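Why I've gone back to the slow bus

I gave up driving to work in June and I keep meaning to write about it, so tonight, with a cup of tea going cold next to me, I'm finally doing it. The short version is that I now get the 29 from Wallville all the way into Ultton, and I love it far more than any grown adult should love a bus.

It takes 49 minutes. I know! The car took half that on a good morning, but then I'd spend ages going round and round the car park behind the old Ferraro bakery, getting crosser and crosser, and arrive at my desk already wanting to go home. On the bus I just sit there. Someone else does the roundabouts.

The route is a daft one. It leaves the main road almost straight away and wanders off through Brananum, where the lanes are so narrow that the hedges scrape along the windows, and if a tractor is coming the other way everybody has to reverse and wave at each other. The first week I sat there tutting at my watch. Then I stopped looking at my watch and started looking at the gardens, and now I have opinions on all of them. There's a house with a magnificent row of runner beans and a house with a pond that's gone green, and I'm far too invested in both.

I've got through so many library books as well. I used to manage a page and a half in bed before I fell asleep with the thing on my face, and now I get a proper stretch at each end of the day. Top deck, left-hand side, second seat back is the best spot for reading (the front seat is too bright in the mornings and you feel every pothole). Old detective stories work best for me. Anything sad is a mistake, as I found out when I had to pretend to have hay fever all the way down Ultton high street.

It isn't all lovely. The stop at my end has no shelter, just a pole and a bit of kerb, and the timetable is more of a friendly suggestion. If I miss the ten past seven the next one is a long wait, and twice now I've stood there watching it sail past full of schoolchildren. The heating has two settings, off and bakery oven, and you never know which you're getting.
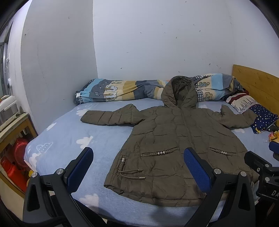

So layers are the answer, and a flask, and a bag that zips shut so your apple doesn't roll the length of the bus when the driver brakes. I also leave the house 15 minutes earlier than I need to – my old self would be horrified – and that has taken all the panic out of it. I walk down slowly and say hello to the cat on the corner wall.

Next month they're changing the timetable again, and there's talk of skipping Brananum altogether in the evenings. I've filled in the online form and been quite firm about it. If you use the 29 too, please go and fill it in as well, it only takes a few minutes and the comments box is nice and big!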